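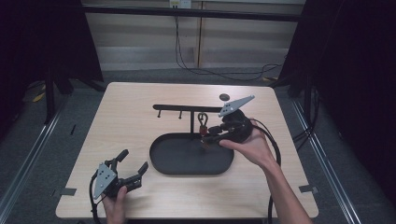

The black stand on the pale table.

On Friday Naveen Tomar came home to his sister's flat in Cukow and put the stand on the table, where their mother used to lay out her earrings before a wedding.

"It is only a stand," said his sister. "You paid 50 dollars for this?"

"Twelve," he said. "The man in Reden wanted more, but I waited until he was closing his shop."

She touched the tray with one finger. It had a low rim, so a small thing could not roll onto the carpet and be lost for years, as had happened with the grey pearl.

Their mother had kept everything in a biscuit tin. When she died, the tin travelled with them to three apartments, and in each one they promised to open it in September, when the weather would be cooler and they would feel stronger.

Now Naveen brought it from the cupboard. The lid was stiff. On top was a single earring with a reddish-brown drop, the colour of strong tea.

"Where is the other one?" his sister asked.

"She wore it."

His sister was silent for some time. Then she moved the lamp closer and held out her hand for the earring.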